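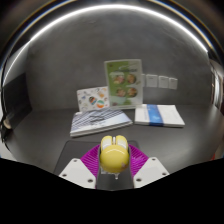 Session 4: The working desk – surfaces, reach and the pointing hand

Handout for the Wednesday group, Floltura short course in home study spaces

Last time we did chairs and got rather carried away with lumbar cushions. This week is my favourite of the whole course, the desk top itself! Please bring your sketch from Session 3, even if it's only a rectangle with a coffee ring on it.

1. Three zones

Sit square to the desk and sweep one forearm across it with your elbow tucked in. The arc you make is the near zone. Stretch the arm right out and sweep again, and you have the far zone. Anything past that is storage, whatever we like to tell ourselves.

Near: keyboard, mouse, the page you are working on.
Far: books in use this week, cards, pens, a drink.
Storage: everything else (a shelf is better, if you have one).

Books and revision cards do very well along the back, against the wall, with the mouse and its pad in front of them. You can glance up at a spine and pull out the one you want – lovely when you're in the middle of a paragraph.

2. Colour and contrast

I could talk about this for the full two hours. A dark grey desk with a charcoal pad on it is restful to look at, but small dark things vanish on it, black pens above all. Put one bright object down and your eye goes straight there. A yellow mouse is a joy for this! You find it without looking properly, and it cheers up a grey wall no end.

Try it at home: lay five small things on your desk, look away, look back, and note which one you see first.

3. The mouse pad

Check that it lies flat and that your wrist isn't resting on a hard edge. Rounded corners are kinder to sleeves. If you keep running out of pad, try a faster pointer setting before you buy a bigger one.

Worked example, the Rornum desk: the top is 1000 mm wide and the keyboard takes up nearly half of that. With the keyboard pushed slightly left there is ample space for a pad and a free elbow. The Prakex desk is 900 mm wide and you do notice the difference, so the books have to go up on the wall.

4. For next week

Draw your own desk top to scale, zones marked in pencil. Add every object that lives there, including the embarrassing ones. Then move just 2 of them, work that way for a few days and write down how it felt.

Session 5 is lamps. Bring a small one if you can carry it, with its plug.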